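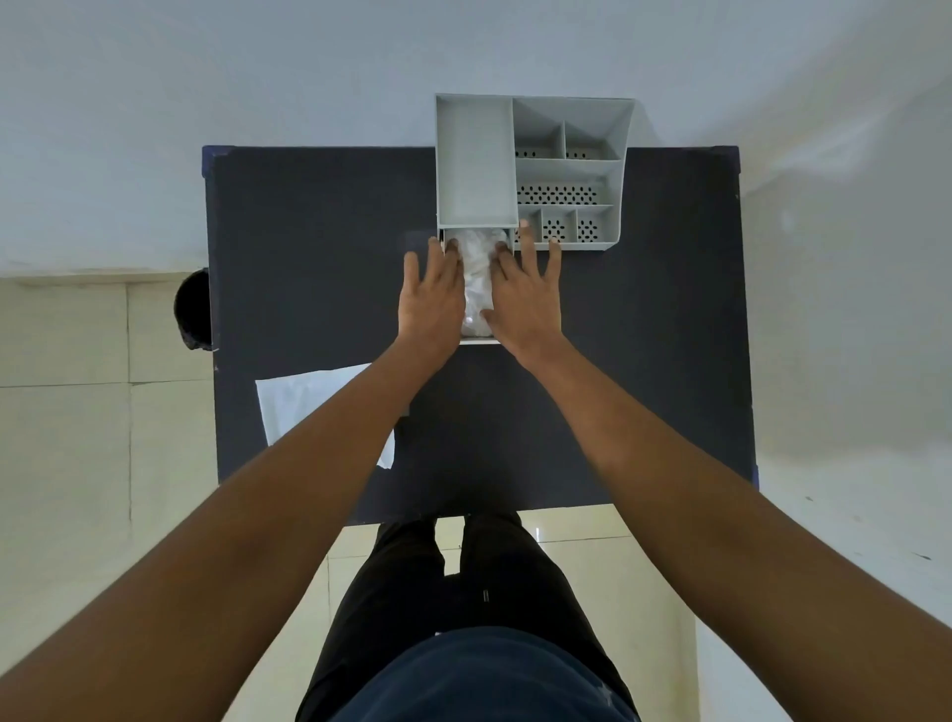 Lertchai Rattanakul wrote: I'd skip the teacher needs survey completely. We ran one three years in a row at Bikley and every single time the top answer was "behavior," which I could have told you from the hallway. Go look at your attendance and referral numbers instead and pick your small groups from those.

flindport_k5
Okay, but I'm the one who started this thread and I already sent the survey out, lol. So now I have 69 responses sitting in a spreadsheet and I need to do something with them before break! The trouble is the comments. The checkbox part went fine (friendship skills, worries, organization, in that order), but the open box at the end is pages of stuff like "please see me about a student." Which student? There's no name on the form. I made it anonymous so people would be honest with me and now I can't follow up with anybody.

mrs_o_counsels
Been there. Send a staff email saying you read every comment, thank you, and if you asked me to see you about a student please reply to this. Most of them will. The ones who don't were probably venting, and that's fine too.

Also I disagree with Lertchai a little. Referral data only shows you the kids who get noticed. My quietest worriers never had a referral in their lives and it was always a teacher's comment that put them on my list.

Lertchai Rattanakul
Fair, but you get those kids from a referral form that stays open all year. You don't need a big survey in the fall for it. My teachers were so tired of forms by then that half the answers were the same box checked straight down the page.

flindport_k5
Hmm, I do have some of those straight-down ones.

So what I'm leaning toward is two groups starting after break, one for worries and one for friendship, with fourth grade first. I went back and forth on fifth but they have so much going on in the spring with the middle school visits and I'd rather start with kids I'll still have next year. I also want to do a quick thing at the January staff meeting where I show the results. My principal will give me ten minutes if I ask nicely. 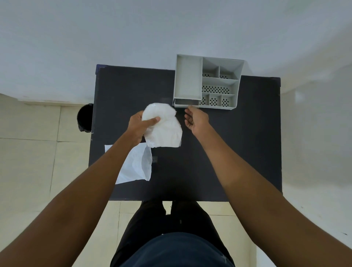
And I want to put the ask in there too, meaning the thing where I need a regular half hour that isn't recess. Last year I pulled kids from recess and they hated me for it, and I didn't blame them. Has anyone gotten teachers to agree to a rotating time? I was thinking week one during reading block, week two during math, and so on, so no one loses the same subject twice in a row.

boonyarit_b
We rotate at Lonasholm and it works, but print the calendar for them. I mean on paper, in their mailbox. I emailed mine the first year and spent every group day walking around knocking on doors looking for kids who were at library. Now I do a pass the day before with the time on it and it's so much better!

mrs_o_counsels
Seconding the passes. I'd keep the group part short when you present, though. Ten minutes goes fast and somebody will use four of them asking about lunch duty.

hallpass22
Can I be the grump? Rotating was a mess for us. Our reading interventionist has her own schedule and it's locked, so any week I landed on reading block I lost half the group. We ended up doing lunch bunch for everything. It's noisy and somebody always spills, but attendance was great and no teacher ever complained.

Lertchai Rattanakul
Lunch bunch is fine for friendship. I wouldn't do a worries group over chicken nuggets.

hallpass22
Depends on the kids! Mine talked more with food in front of them.

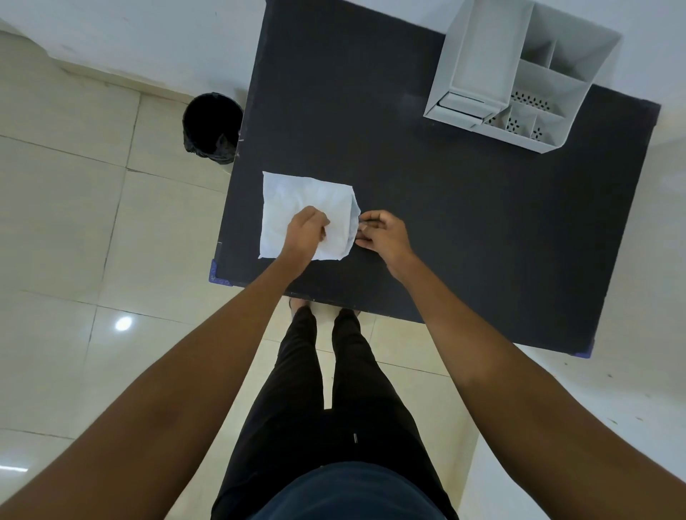
White organizer at the far corner of the table, folded cloth near the front.

flindport_k5
Okay, I think I'll split it then. Friendship at lunch, worries on the rotation, and I'll check with our interventionist before I print anything. Boonyarit, would you be willing to share your pass? Mine is going to be a sticky note otherwise.

boonyarit_b
Sure, I'll message it to you tonight. Change the room number, I forgot to once.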